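Course handout: Sorting and Labeling, Unit 3
Trondholm Workshop - notes by Tiziana Longo

Sorting into named groups is the base for everything else in this course. Pick the group names first, write them down, and only then touch the objects. Set the baskets far enough apart that there is open space between them.

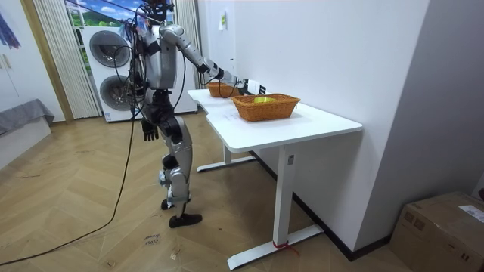 Table height matters less than reach. Both baskets should be reachable from one standing spot.

1. Labels. Write one or two plain words in lowercase, placed in front of the basket - never inside it, where the contents will cover them. "Fruits" is a good label. "Yellow things" is not, as it cuts across groups.
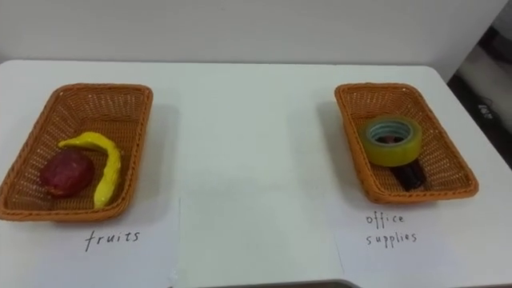 2. Placing. Start with the loose objects in the middle. Say the group name, then move the object. Finish one object before picking up the next.

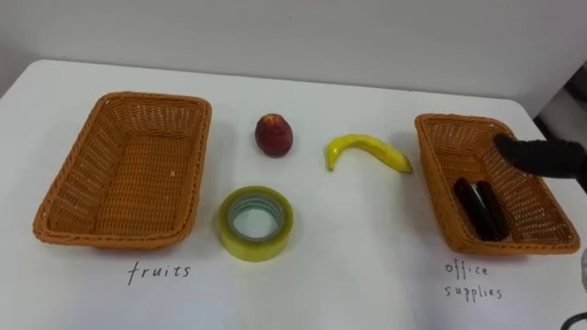
Fig. 3. Fruits still to be sorted, left basket empty.

3. Checking. Read each label again and look in its basket. Allow 5 minutes.

For next time: read the Rozīte chapter, first 2 sections.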